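Sixty Prints and a Glass of Warm White
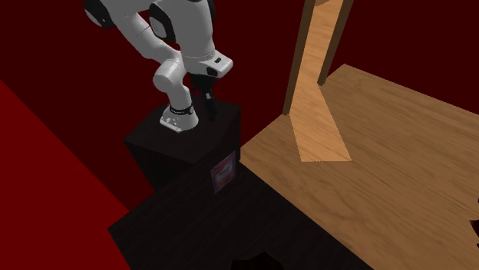
White arm, black pedestal.

The Raline Gallery's January show hung 60 digital prints in a room built for 20, so you view most of them sideways, over somebody's shoulder. I went for the Hegarty series, large blue landscapes stitched out of old weather maps. Two of them are very good. The rest look like the same storm with a different price, and the price was 800 dollars unframed.

I stood in front of the best one long enough for a man to ask me if I worked there. I said yes and sent him to the cheese.

Gratent has a collage show opening next. I'm told there are chairs.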